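Ticket 1763 – Dining table finish, marks and tacky spots
February 26, 2026
Posted by Gholamreza Hosseinzadeh, Jatbridge Furniture Support

Reported problem: The customer has a Wunero table, oiled at home with Ero hard oil. Fruit left on the top overnight leaves faint rings, and the surface feels tacky near one end. The customer wants to know if the table has to go back.

Checked first: Order matches the Wunero in the tan finish. No damage noted on delivery. The customer put on 2 coats, the second one the same evening as the first.

Step 1. Asked the customer to wipe the top with a damp cloth and a little dish soap, then dry it. Rings lighter, still there. No change in the tackiness.

Step 2. Asked for a white cloth rubbed hard over the tacky end. It came away yellow – oil still sitting on the surface. The second coat went on too soon.

Step 3. Customer wiped the end down with a Verschueren finishing pad and a small amount of fresh oil, then buffed with a dry cotton rag. Left it two nights with the window open. Tackiness gone except right at the edge.

Step 4. Light sanding by hand along the edge with 300 grit, with the grain. Do not use the 700 grit sheet from the care kit for this, it only polishes the oil.

Step 5. Thin coat on the sanded part, wiped off after 15 minutes. Customer to keep fruit in a bowl until the oil has cured. 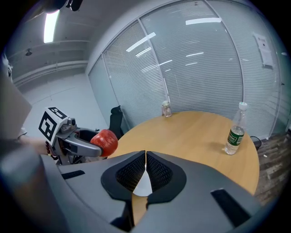
Red apple at the table edge, dark chair behind.

Result: Customer reports the edge is dry to the touch. One ring can still be seen in low light and the customer is fine with it. No return needed.

Status: Closed – reopen if the rings come back.

Recent tickets
Wunero bench rocks on tile floor
Ero oil: lid stuck, can dented
Chair glides missing from box
Verschueren pads, which color for oak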